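Budget for the hands first

Posted 2019-07-26 by Silvan Hauser

Every plan for an automated packing line that I have been asked to read starts with the arm. There is a make, a reach, a payload and a price, and the price is usually 2,000 times more carefully worked out than anything under it. Further down the sheet there is a line called "tooling and sundries" with a round number in it. Below that there is often nothing at all for the months of handling work needed before the arm can be trusted with a soft bag.

I think the order should be turned over. Spend on the handling work first, with people holding the grippers, and leave the arm until you know what you want it to do.

Hand-held grippers are a cheap way to begin. A person holds one in each hand and does the job with the same jaws the machine would have. You learn very quickly which of your goods are awkward. A tin or a carton gives little trouble. A glossy snack pouch is another matter, and so is a cloth bag that has no shape of its own until somebody gives it one.

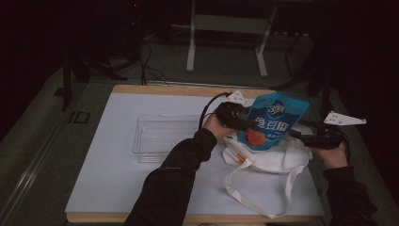

The firm I do most of my work for, Brendholm, packs small grocery orders. In June we were offered a full cell by a supplier called Zollow, and the quotation was tidy and well written. What it left out was any time for trying our own goods. The trials were to be done with rigid boxes, and soft goods would be "addressed in a later phase". I have sat through later phases. They are paid for out of somebody else's budget, and by then the floor has been bolted down and the old benches have been sold.

We asked Undum, a much smaller outfit, to quote for the handling work alone: a table, two pairs of grippers, spare finger pads, and people's time. Their sheet was shorter and the biggest figure on it was wages. Our finance side didn't like that. Wages look like a running cost, and an arm looks like something you own. I understand the worry, but I think it is the wrong way to look at it. What you own after a few weeks of handling work is a list of what can be picked up, by which jaws, from which side. An arm bought without that list is an expensive way of writing it.
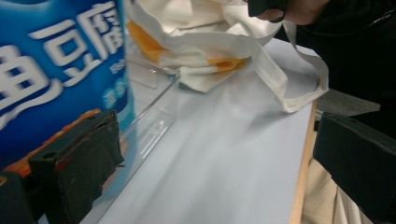

Then there are the small parts. Finger pads wear, cables get pulled, and goods used in practice get creased and have to be replaced. None of this costs much on one day, but it should have its own line. In our first draft I put down 587 pounds for pads and trial goods and was told to fold it into sundries. I took it out again and gave it a heading. If a cost has no name, it's the first to be cut when the total comes back too high.

I would also pay for dull hours. It is tempting to plan a trial around a demonstration, with visitors and one item that always behaves. Book the table for ordinary shifts and use whatever goods came in that morning.

There is a fair case against all this. Prices can move while you wait, and a supplier such as Rees may give a better rate if the arm and the tooling are bought together. Some managers will only fund something they can stand beside. If that is your position, buy the arm, but get the handling work written into the same order — with named goods, your own, and a payment held back until they have been tried.

Our own decision is still open. Undum's quotation runs for another 4 weeks, and I have asked for the tote bags to be added to it.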